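Chapter 3
When the Grip Fails: Dropped Objects and Cable Faults on Small Two-Arm Cells

Before you read this chapter you should be able to home both arms, set a soft limit, and read the current of a single servo from the log. If you are not sure about the last one, go back to Section 2.4.

Most books about robots begin with motion and come to faults at the end. We have put faults early, since in our experience students meet their first fault in the first hour. A small arm with hobby-size servos will rarely break a bone, but it can pinch a finger, throw a part into your face, or pull its own cable out of the connector while the program continues as if all was well.

The case we study in this chapter is from the Van Acker teaching lab. In February a pick-and-place routine was left to run through a long series of transfers. The controller was an Otik board, and the gripper was driven by one servo in position mode. At cycle 458 the gripper closed on a soft toy piece and the servo stalled. It did not report an error. The Otik board had an overload flag, but the flag was switched off in the configuration file, because it had produced false alarms the month before. The servo stayed under load for 3 minutes. Its case reached 70 degrees Celsius, the glue on the finger pad became soft, and the piece fell beside the cup. The arm then carried an empty gripper to the cup, opened it, and wrote "transfer complete" in the log.

A student saw the piece on the table and reached in to pick it up. The arm had already started the next cycle and struck her on the wrist. The injury was a small bruise. The lab report, written with the Cilteo incident form, gives the stalled servo as the cause. We ask you to look at this more carefully. The servo is only the first link of the chain, and the other links were all made by people: an alarm that was disabled and never enabled again, a log message that reports the command and says nothing of the result, and a work area which could be entered while the motors had power.

One more detail is easy to miss. The second arm did not take part in the routine, and for this reason it was left out of the risk assessment. It was powered all the same. An arm that is waiting must be treated as an arm that can move — the emergency stop has to cut both.

In the sections that follow you will repeat the transfer at low speed on your own cell, first with the overload flag enabled and then with a load you choose yourself. You will write a check that compares the finger position with the expected width of the object, and you will find out how late this check can come and still be useful. Section 3.5 treats cable routing, using the Butano strain relief clips from the parts kit. Keep your hands outside the marked area until the stop button is pressed and locked. 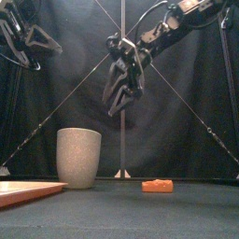
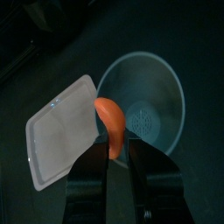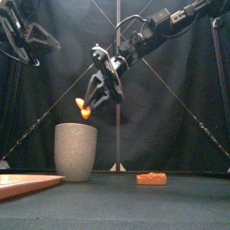 Figure 3.1. Transfer work with soft pieces. First picture: gripper open over the table. Second: a piece held between the fingers, with the tray and the blue bowl on either side. Third: a piece held above the cup.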